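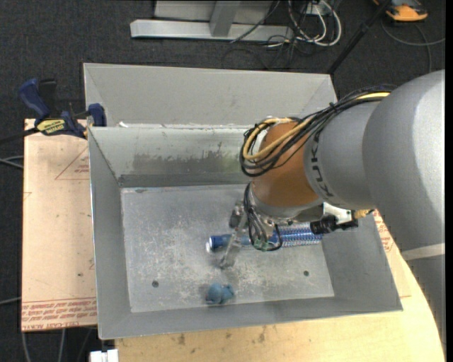
3. Setting up the Pendov sorting bin

Stand the bin on a level surface with the sloping walls flaring upwards. Scratches and pale scuffs on the metal floor, like those around the blue brush, do not need treating. Lay long items such as brushes flat on the floor and put small soft ones beside them.

1. Wipe the floor and walls with a dry cloth.
2. Check the holes in the floor for grit - clear them with a wooden pick.
3. Put in no more than 12 items.

Note: Replacement bins are listed under part 2902.

Caution: Bin edges may be sharp. Wear gloves when lifting.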